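4. 극세사 타월 접기와 보관

Bedmont 매장용 세팅 가이드, 2018년 7월판. 짙은 회색 타월 기준. 다른 색도 순서는 같음.

4.1 시작 전
작업대 먼저 닦기. 먼지 있으면 타월이 다 끌어모음.
건조 끝난 것만. 덜 마른 건 건조대로 다시.
주의: 섬유유연제 쓴 타월은 따로 뺄 것. 흡수력 떨어짐. 품번 388 상자에 넣으면 됨.

4.2 접기
1) 타월을 평평하게 펴고 네 귀퉁이 당겨서 주름 제거.
2) 긴 쪽을 반으로. 박음질된 테두리끼리 맞춤. 안 맞으면 다시 펴세요, 나중에 못 고침.
3) 다시 반, 한번 더 반. 두툼한 직사각형이 되면 됨.
4) 손바닥으로 가볍게 누르기. 세게 누르면 털이 죽어요.
참고: 얇은 천을 같이 보관할 때는 접힌 층 사이에 끼움. 앞쪽 접힌 면으로 살짝 보이게 두면 꺼낼때 찾기 쉬움.
5) 접힌 면이 앞으로 오게 흰 작업대 위에 놓기. 좀 비스듬해도 상관없슴, 선반에 올릴 때 맞추면 됨. 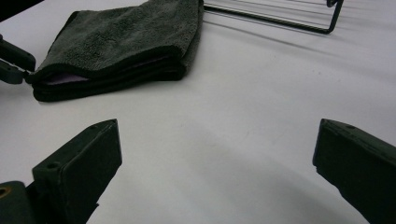
4.3 선반에 올리기
1) Lilalier 선반은 한 칸에 13장까지. 더 쌓으면 무너짐.
2) 접힌 면 앞, 테두리 뒤.
3) 라벨은 칸 왼쪽에. 문의는 Vy Lý, 내선 31.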